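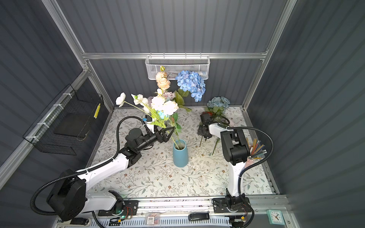

Search this site
Enter keywords
Go

Print this page | E-mail this page

Week 2: Repeats, Borders and Printed Pattern

Reading before class: the Vida packet, sections on repeats and on small florals.

A repeat is the smallest block of a pattern that can be copied over and over to fill a surface. Every printed cloth, wallpaper or table covering has one, even when it is hard to find. To find it, pick one odd detail, such as a bent stem, and look for the next place it turns up in the same position. The distance between the two is the length of the repeat.

Common layouts

Straight repeat. The block is set side by side and top to bottom, like tiles. It is easy to print and easy to match at a seam, but it shows lines if the motifs are poorly spaced.

Half drop. Each column is moved down by half the block. The eye travels on a slant, and the joins are harder to see. Most trailing vines are drawn this way.

Tossed. Motifs point in all directions, so the cloth can be cut either way up. There is still a repeat under it.

Ground and motif

The ground is the color behind the drawing. A thin line on a white ground reads as light and open. The same line on a dark ground looks heavier, and gaps in the printing show more. Buretti, the mill in the case study, drew its vines for white grounds and had to redraw them when it moved to dark ones – the stems closed up.

Case figures

The Buretti order was for 1,656 yards in two colorways. The first 1,000 yards were printed as a straight repeat and the rest as a half drop. Be ready to say which you would choose for curtains and why.

For Saturday's studio

Bring tracing paper, a soft pencil and a block 8 inches square. Draw past the edges, cut the block in half, swap the halves and fill the gap in the middle. Covska paper is fine, any weight. Keep your first drawing, we will use it again with borders.

Contact | Copyright | Back to top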